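4 min read

Cleaning and Caring for Wooden Kitchen Things: Your Questions, With Some Doubts Attached

Updated 2018-06-11

Do I need a special board oil?
I doubt it. Olance sells a small bottle for 23 dollars, and the label talks a lot about "deep grain nutrition." Wood is dead. It doesn't eat. Plain food-grade mineral oil from the drugstore has done the same job on my boards for years, and I couldn't tell the two apart when I tried them side by side in April.

What about olive oil?
Plenty of people use it and swear nothing bad happens. Mine went sticky and smelled like old crayons. Maybe I used too much, but I'm not trying again.

How often should I oil a cutting board?
You'll read "once a month" everywhere, and I have never found out where that came from. Drip some water on it. If the water soaks right in, oil the board. If it beads up, leave it alone.

Does lemon and salt disinfect wood?
It scrubs, and it helps with the onion smell. I wouldn't count on it after raw chicken. Hot water and dish soap come first, then stand the board on edge so both sides can dry.

Can anything wooden go in the dishwasher?
Grirora says its spoons can. I bought a set of them and ran one through with the regular dishes, and after 15 washes it was fuzzy and had a split near the neck. The hand-washed ones from the same set are fine. Make of that what you like – the company's answer to my email was that results vary.

Is expensive wood worth it?
Sometimes, for a board you use every day. For spoons, I'm not convinced. The Ó Dálaigh spoon I was given costs 35 dollars and stirs soup exactly like the cheap one. It does feel nicer in the hand, I'll admit.

Do small things like sticks and skewers need oiling?
No. Wash them by hand, wipe them, and let them air dry before they go in a drawer. Putting them away damp is how you get gray spots. Any clean plate will do for drying if you turn them over once.
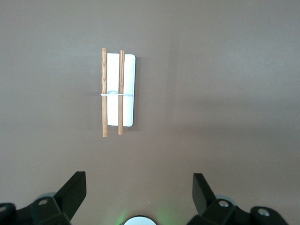
Two wooden sticks on a white plate.

How do I get rid of fuzz on a spoon?
Fine sandpaper, with the grain, then rinse and dry. Pravach has a "smoothing cloth" for this. I looked at one in the store and it seemed to be sandpaper with a nicer name.

When should I throw something out?
Deep cracks, soft patches, or a smell that comes back after washing. A stain on its own doesn't bother me. I've seen lists that tell you to replace every spoon yearly, often with a link to buy new spoons right underneath.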